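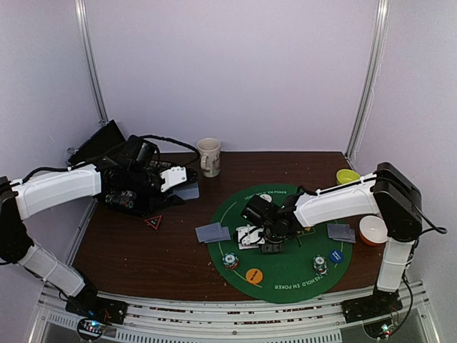

**Ticket:** GPX route for the Zarkosden ridge loop won't follow the path after the second ford
**Status:** solved, closing
**App:** Budard, phone version
**Opened:** 18 May 2023

Hello all! First of all, thank you for this route, it's a cracker. I've walked it in both directions now and would go back tomorrow. I have one problem with the file, and I think other walkers will run into it too.

**What happens**

The download works fine and the line looks lovely on the big map. Start at Zarkosden church, down through the orchards, over the first ford, all good. Just past the second ford the line goes dead straight across the valley to the chapel at Fetolov. The real path swings left along the stream and climbs through the chestnut woods (the best bit of the whole day!). The app then buzzes "off route" until you reach the chapel.

**What I tried**

1. Deleted the route and downloaded it again. Same straight line.
2. Turned "snap to paths" on. The line jumped to the tarmac road on the far side of the stream, so I turned it off again.
3. Opened the file on my laptop in a plain map viewer. The woods section is there, every bend of it! So the file is good and something goes wrong on the way into the app.
4. Sent it to the phone by email and imported it by hand. Straight line again.

**Update, same evening**

Getting warmer. I looked at the point list and the track is saved in 2 segments, with the break exactly at the second ford. The first segment comes in whole. From the second one I only get the last point, at the chapel. I'd guess whoever recorded it paused there for lunch, and quite right too, there's a perfect flat rock for it.
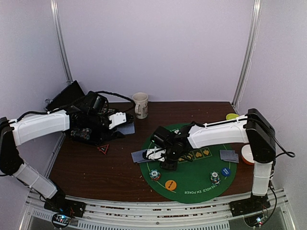 I joined the segments in a free track editor, saved under a new name and imported that. The line now goes left along the stream and up through the trees as it should. Total distance has gone up from 15.2 to 17 km, which matches the signpost in Zarkosden.

**Reply from route support**

Thanks for such a thorough report, and so glad you loved the walk! We can repeat the fault here. Budard reads only the first segment in full if the file was made with the old recorder. We've swapped the download for a joined version, so please delete your copy and fetch the new one. The Tijani gorge walk was recorded the same way and has been replaced as well. A fix for the import itself is planned for June.

**Last update**

New file tested on the ground this time – not a single false buzz, and the turn at the ford comes up 30 metres before you need it. Brilliant!

One small extra for the route notes: the stile above the chapel has been moved a little uphill, next to the water trough. The old gap is wired shut. Happy for this to be closed, and I'm off to download the Tijani one.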